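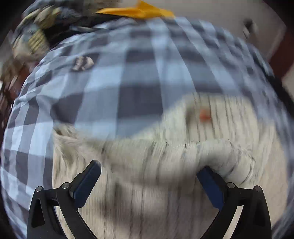

Figure 3. Mixed fabrics with a hand-held gripper at the pile. The pale knit has already bunched into a fold near the right finger pad.

August · 9 min read
By the Culldale Household Manipulation Group
14 shares · 3 comments

4.2 Laundry, or the limits of optimism

Wiping a counter went well enough (Section 4.1) that we approached laundry in good spirits. The spirits lasted one morning. We asked a single policy to pick one garment from a mixed pile, lay it flat on a table, and fold it into something a reasonable adult would put in a drawer. "Reasonable adult" was defined by a rubric, which is given in the appendix and which two of the authors' own drawers would fail.

The training set, Rocha, holds 1,000 demonstrations collected with hand-held grippers in ordinary homes. Demonstrators were told to work at their usual speed, and they did. The material in Figure 3 is typical of the hard end: a fluffy, ribbed off-white knit lies against a large plaid piece in blue, white and dark gray, with a patterned bundle beyond. A person sorts this out without putting down the phone. A policy must first decide where one garment stops and the next begins, and a thick rolled fold looks a good deal like a hem if you have only ever been told about hems.

Motion blur makes matters worse. Plaid suffers most, as a quick turn of the wrist smears its stripes into arcs and the pattern stops being any help in finding an edge. We considered throwing out the blurred frames and decided against it. Training without them gave us a policy that was very sure of itself until it moved.

We compared two systems. Kalaler is our baseline and plans each grasp from one still view. Dirkum, the proposed method, keeps a short memory of recent views and may change its mind on the way down. Each was given 500 trials under the same lighting, with piles reshuffled between attempts by a person who had been asked not to be kind.

Dirkum separated single garments more often than Kalaler on every fabric class. The gap was widest on knits, where the baseline tended to pinch the top layer and whatever was under it, then lift both with great care. Folding was another matter. Both systems managed towels. Neither produced a shirt we would describe as folded in front of a reviewer. The best run took up to 40 minutes and ended in a shape we recorded as "compact."

Failures were of a few familiar kinds. Dirkum sometimes let go of a good grasp after a second look, the price of a method that can change its mind. Loose collars drew both systems like bait. Sleeves turned inside out counted as failures in all cases, including those where the sleeve had begun that way.

We conclude that picking is close to useful and folding is not. A follow-up study will add 10 garment types, socks excluded until the authors feel stronger. Section 4.3 turns to dishes.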